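Our Kitchen and Dining Room, in Pictures and Notes

This page belongs to my small gallery of home things. I started it in September, when my sister moved abroad and asked me to write down how the house looks on ordinary days. She did not want the holidays or the guests, only the normal table and the normal food. I am not a photographer and English is my third language, so please be patient with both. The gallery has many notes and few pictures. Where I do not have a picture yet, I keep the text under its heading, and I will add the picture when I find the right one.

## The tablecloth

We bought it at the Temley market, from the stall near the shoe repair. The seller cuts it from a roll, and you must know the length of your table before you go. I did not know it. I said 215 centimeters from memory, and by good luck it was enough. My mother thinks the pattern is too much for one room. I like that it is cheerful in winter, when the light comes late and everything outside is gray.

To clean it, I use a soft cloth and a little dish soap. The Vonlow spray from the supermarket smells nice, but it leaves lines, so I gave the rest of the bottle to a neighbor for her windows.

## Vegetables from Skirkel

Most of our root vegetables come from Skirkel, the village where my husband's family has a garden. He goes there with two empty bags and comes back with two heavy ones. It is always more than we can eat in a week. The big roots we cut in pieces before cooking, because a whole one does not fit in our pot. A thick piece needs up to 33 minutes until the fork goes in easily, and the thin end of the root is ready much earlier, so I put it in last.

The tomatoes are from the shop at this time of year. I still keep them out of the refrigerator, as my grandmother did.

## Soup for a weekday

My sister asked for this many times, so I write it once and properly:

- 350 grams of root vegetable, already peeled
- two tomatoes, one large and one small
- one onion
- salt, black pepper, a bay leaf if you have it
- water to cover everything

Fry the onion slowly. Add the tomatoes and wait until they become soft. Then the roots and the water, and after that leave it alone on a small fire. I used to add a bouillon cube from Hosseinzadeh, the grocery on our corner, but now I think the soup is better without it. My husband thinks the opposite. Mandarins are for after the meal, and the peel stays on the radiator for the smell.

## The table in the afternoon

Vegetables and fruit on our flowered and fruited tablecloth, with the red-rimmed tray at one side. Look for the big tomato in the middle and the mandarin with a smaller tomato touching it. The large mug with the big handle is behind the tray.

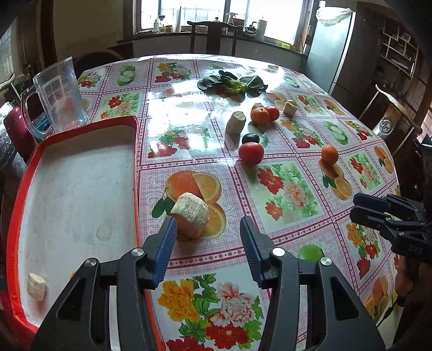

## The chairs

I have no good picture of the chairs yet. They are older than the table and they came from my aunt's apartment, when she changed everything to white. One of them makes a noise when you sit down, and guests always choose that one. We glued it in spring and it was quiet for some weeks. I want to try again with a better glue and a clamp.

## What is still missing

The balcony with the pots, the shelf with the jars, and the old radio. If you are family and you have pictures of these, please send them to me in the original size. The small ones from the phone messages are not clear enough for this page.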